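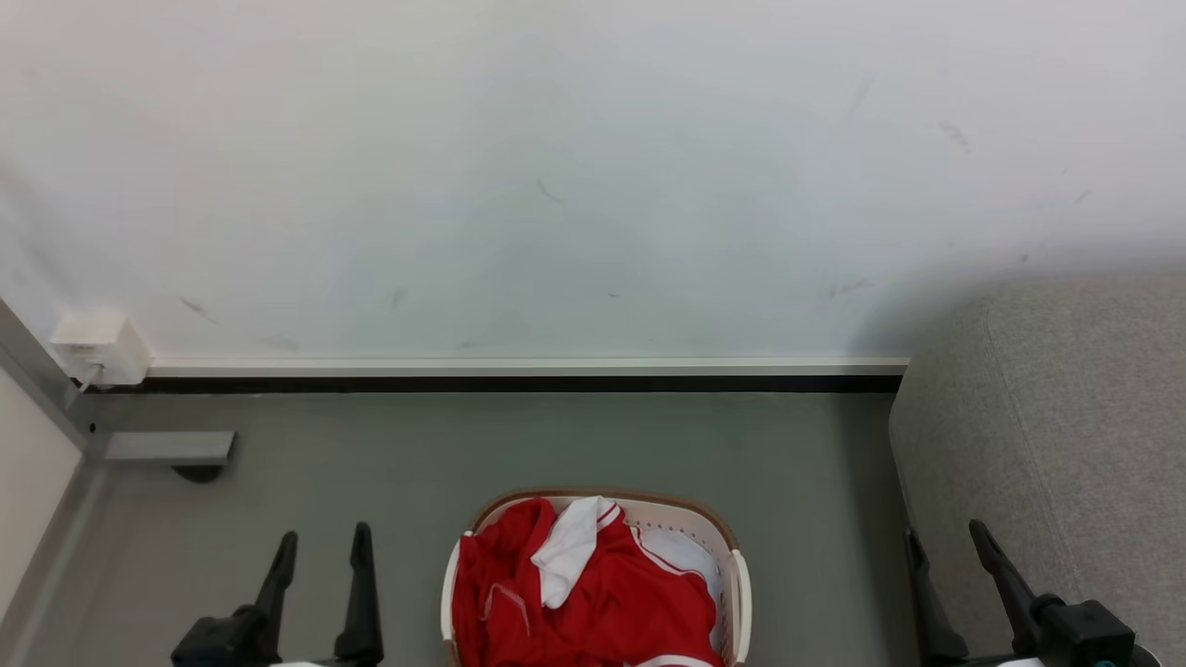 Wall and Floor Care – Frequently Asked Questions
Drutthorpe Rental Residences, Tenant Information

Can I clean scuff marks off the walls myself?
Yes. Most grey marks are transfer from shoes, bags or furniture and sit on top of the paint. Start with a dry white eraser or a soft dry cloth. If the mark stays, use a damp microfibre cloth with a drop of dish detergent, wipe lightly, then dry the area. Test a spot near the baseboard first.

Can I use a melamine sponge?
Only with light pressure, and only on a small area. Melamine is a fine abrasive. On flat paint it leaves a shiny patch that shows up in side light and can't be reversed by washing. Units painted in eggshell are more forgiving. Your finish is listed on page 2 of the move-in sheet.

The mark is gone but the wall looks darker there. What happened?
Damp paint often looks darker. Leave it overnight before judging the result. If there is still a visible ring, wipe the wider area with plain water and a clean cloth to soften the edge.

May I touch up the paint?
Please don't use your own paint. White is not one colour, and a near match is harder to fix than a scuff. Touch-up pots of 205 mL are available from the Prerkholm Street office on Thursday mornings. Ask for Glykeria Karamanlidis and bring your unit number. Apply a thin coat with a small foam roller – a brush leaves a different texture.

How far from the wall should a sofa sit?
Leave at least 4 cm between the upholstery and the wall. The back of a sofa shifts a little each time somebody sits down, and the resulting rub mark is usually long and horizontal. Felt pads under the feet reduce movement on smooth floors. Check them twice a year, as grit caught in the felt will scratch.

What is the right way to clean the baseboards?
Vacuum with the brush attachment, then wipe with a wrung-out cloth. Work along the length of the trim. Don't let water run into the joint between trim and floor. Short smears just above the baseboard usually come from vacuum heads and mop handles and can be treated as scuffs.

There is a gap under my baseboard. Is this a defect?
Not necessarily. Some units have a shadow gap, and floating floors need an expansion space at the edge. Do not fill it with caulking. Report it if the gap has widened, if the trim is loose, or if you notice moisture or insects.

Can I wash around outlets and cable boxes?
Dry cloth only. Do not spray cleaner on or near an electrical box, and do not remove the cover. Cables should hang without strain and should not be pinched behind furniture. A cracked or loose cover goes to maintenance as a priority request.

What can I use on a matte floor?
A neutral cleaner, well diluted, and a flat mop. Avoid polish, wax and steam. Lift baskets, storage bins and metal items when you move them – dragging is the main cause of scratches we see at inspection.

Will I be charged for wall marks when I move out?
Light scuffing is treated as normal wear. Gouges, unapproved paint and holes over the allowed size are assessed individually. A full repaint of one standard wall costs roughly $700 and is charged only where cleaning and touch-up have failed. Disputes go to Lambros Stergiou in writing.

When are the walls inspected?
Once a year, in October, and again at move-out. You will receive written notice with a time. You may be present but don't have to be.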